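**Ticket: gripper spend, Gosero cell**

Nele here, picking this up again Saturday. The sim runs fine on two arms, so before we blow the budget I want Lilian to look at fingertip wear (Fodell wants $100 a set, ouch!).

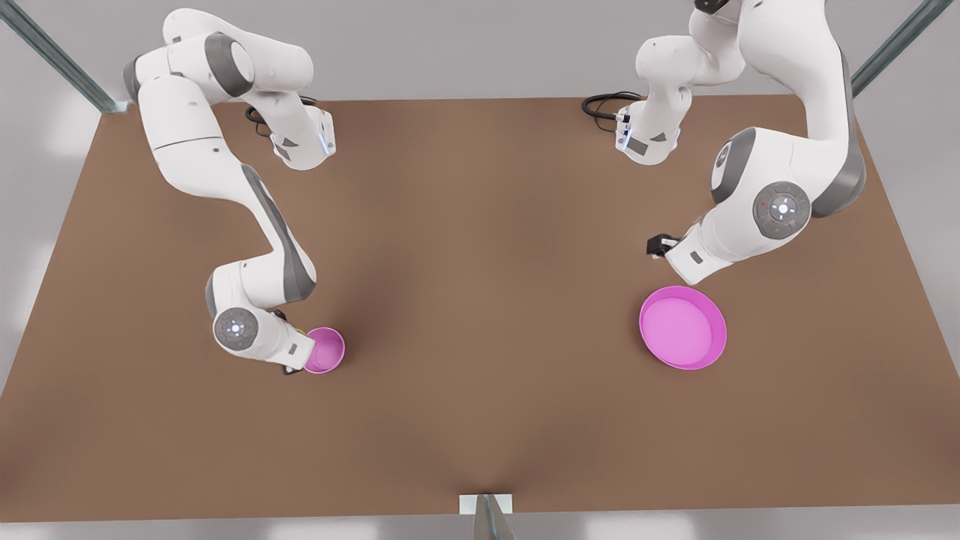
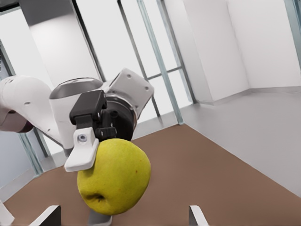 Bowls and an apple, same brown tabletop.

Do we need to buy spare fingertips up front?

Two sets will do for now, and I'd keep the other $1,000 for cables. Status: waiting on the Fodell quote.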